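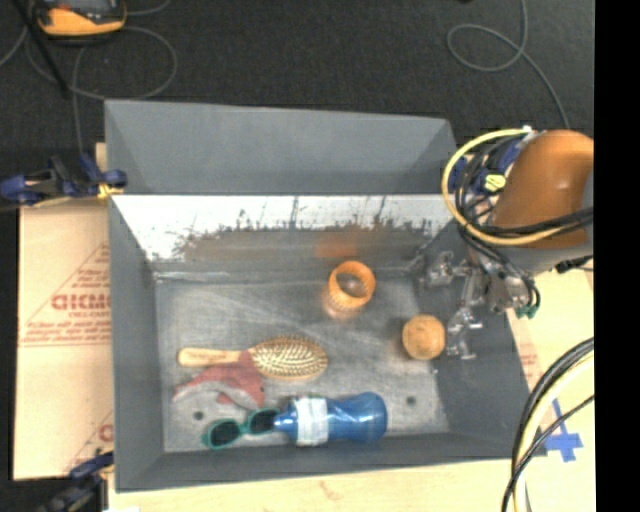
**Herko** is a student project in robot manipulation at the Fleldale Technical School. It started as a practical part of the automation course and became later an independent club with its own rules, workspace and yearly contest. The members program a robot arm that should find, grasp and move common household things in a large open bin. The project is also known by the name of its contest, the **Flumora Bin Trial**, although the two are not the same: Herko is the group, and the trial is the event it prepares for.

## History

The automation course at Fleldale had for many years a laboratory part in which students moved identical blocks between marked positions. The positions were always known in advance, so the work was mostly an exercise in coordinates. A group of second-year students asked to replace the blocks with objects brought from home. The school agreed on the condition that the old exercise stay in the course for beginners, and it is still taught there.

In the first season the group had no name. "Herko" was written on the box in which the first gripper was delivered to the laboratory, and it was used in the booking calendar until everybody knew it. A proposal to change it to something more descriptive was voted down.

The software of the group, called **Barbu**, was first written as a set of separate scripts, one for each student. They were joined into one program in the third season, after two scripts tried to control the arm at the same time and the wrist joint had to be repaired.

## Workspace

The work is done in a gray bin with sloping inner walls. The bin is held in place with clamps, and the arm reaches in over the side. The bottom of the bin is scratched from use. The club has discussed several times if it should be exchanged, but the members prefer to keep it, as the recordings of earlier seasons were made with the same surface and can still be compared.

The cables of the arm and of the gripper run outside the joints. Before each session one member moves the arm slowly through its full range and watches that no cable is pulled tight. This check is written in the laboratory rules and takes a few minutes. A session without a signed check is not counted in the log.

## Objects

The objects are ordinary household items. A typical layout has a wooden hairbrush, a pair of sunglasses, a plastic or glass bottle lying on its side, a cup and something soft. New objects can be proposed by any member. An object is accepted if it has no sharp edge, can survive a fall from the height of the bin wall, and is not too heavy for the gripper.

The members divide the objects informally into "easy", "slow" and "bad". These words are used also in the written reports.

* *Easy* objects have a shape that can be held from several directions. Cups belong normally to this group, if they are standing.
* *Slow* objects can be held well only at one place. The hairbrush is the usual case: the handle gives a good grip, while the side with the pins does not.
* *Bad* objects change their shape or give a poor signal to the camera. Soft items, translucent bottles and dark lenses are in this group.

Objects that rest against a wall are treated as one group more difficult than their shape suggests, for the fingers need free space on both sides.

## Training and recording

Each attempt at a grasp is recorded, including those that fail. The students of the first year are mainly responsible for the labels. They mark which object was the target, from which direction the fingers came and how the attempt ended. The log for the last complete season contains 2737 attempts. The goal set at the beginning of that season was 2000.

There is a known weakness in this material. Most sessions were held in the afternoon under the same ceiling lights, and Barbu performed less well when the club visited another laboratory with large windows. Since then a part of every month is reserved for sessions with changed lighting.

Members are asked to place the objects by tipping them out of a box and not by hand. Layouts made by hand were found to be too orderly, with more space between the things than a random layout has.

## The Flumora Bin Trial

The trial is held in December in the Flumora hall, from which it takes the name. Teams consist of students only; teachers may be present but may not touch the keyboard. Every team receives the same set of 16 objects, and half of them are not announced before the day.

A round lasts 34 minutes. The arm must lift one object at a time and bring it to a tray outside the bin. Points are given for each object that arrives. A team loses points if an object is dropped outside the bin or if a person has to reach in. Pushing an object away from the wall before grasping it was forbidden in the first rules, but it is now allowed and has become the most common method for round things.

If the arm stops for safety reasons, the clock continues. This rule is criticized by smaller teams, who have often older equipment, and a change has been proposed for the next edition.

## Organization

Herko is open to all students of the school, also to those outside the automation course. New members begin with the cable check and the labels and may run the arm alone after a short practical test. The test has no grade and can be repeated.

## See also

* Barbu (software)
* Flumora hall
* Education in Fleldale

*Last revised: Dec 24, 2019*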